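Prellside Fruit Bush Records: README

Version 3, February. Kept by Damilola Anozie, who also did most of the digging.

What this is

One plain table of currant and gooseberry bushes grown at the Prellside plots, with notes on pruning, cuttings and what the birds left us. There are 403 rows. Each row is one bush in one growing season, so a bush that refuses to die shows up many times.

Files

bushes.csv is the main table.
cuttings.csv has 117 rows, one per hardwood cutting, including the ones that sulked and rotted.
notes.txt is free text. Spelling has been left alone out of respect for cold fingers.

Columns in bushes.csv

bush_id: painted on a stake. Stakes get kicked over, so treat any ID starting with X as a strong opinion.
kind: black, red, white or gooseberry.
row_name: Royer (the shady row along the fence) or Clirstead (the sunny one everybody wants).
pruned: month only. Blank means it wasn't pruned, or it was and the pencil got wet.
yield_g: picked weight in grams. The kitchen scale tops out at 700, so heavy pickings were weighed in batches and added up by hand. Check my sums.
mildew: 0 to 3, where 3 means we talked about it at dinner.

How the cuttings were taken

Pencil-thick shoots from the past season's growth, cut while the bush was dormant, just below a bud at the bottom and just above one at the top. Red currants and gooseberries had their lower buds rubbed off to give them a clean leg. Black currants kept all of theirs and went in deeper. Spacing in the trench was six inches, or whatever six inches looks like at dusk.

Known problems

Fruit eaten while picking was never weighed. This affects the white currants most, and one picker in particular, who is writing this file.

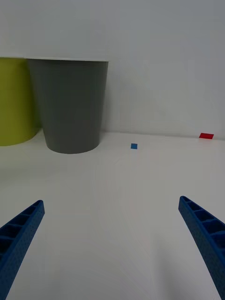
The Clirstead row got compost two seasons running and the Royer row got promises. Please don't use the yields to argue that shade ruins gooseberries.

Mildew scores before version 2 were given by a more cheerful person. They run low, and I haven't corrected them.

In cuttings.csv, "rooted" means it came up with roots when lifted the next fall. "Rooted?" means I tugged it and lost my nerve. There are 30 of those. Drop them or keep them, but say which.

Trurnorier is listed as a variety in a few rows. It was the name on the label when the bushes arrived, and I have never found it in a catalog.

Use

Take it, share it, plot it. Credit Prellside if you publish. Corrections are welcome, preferably with the bush_id and in a tone suited to someone who has just been stabbed by a gooseberry.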